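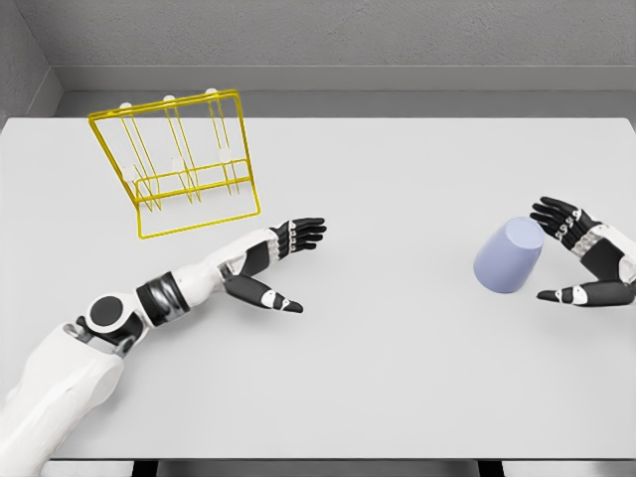
Progress report: school fire alarm and evacuation upgrade, Odstead
Prepared by Kaja Org for the Romosden Fund
4 September 2026

Status
Detector replacement is complete in the main block and the gym. The kitchen corridor is outstanding. To date 187 detectors have been installed and tested, leaving 10 to fit. The remaining units are heat detectors and were held back when the first delivery arrived with the wrong bases. Feltton has confirmed the replacement order but has not yet given a ship date.

Alarm panel
The new panel was commissioned in July. It reports by zone, and the front office can now see which wing has triggered without sending staff to check. Two zones were labeled in reverse on the original drawings. The labels have been corrected on the panel and the drawings reissued.

Evacuation drills
One full drill was held with the new sounders, with more than 800 students and staff on site. The alarm was audible in all classrooms. It was weak in the music storage room when the door was closed, and an extra sounder has been added there. The east stairwell remains the slowest route - two classes still merge at the lower landing. Jankauskaitė has proposed sending the upper-floor art class out by the north door, and this will be tried at the next drill.

Budget
Spending is within the approved amount. The unspent balance is $3,816, all of it committed to the kitchen corridor work and final inspection.

Next period
- Fit and test kitchen corridor detectors
- Repeat drill with revised route
- Final inspection by the fire marshal's office
- Hand over test log and panel manuals to the school

No change to the grant terms is requested.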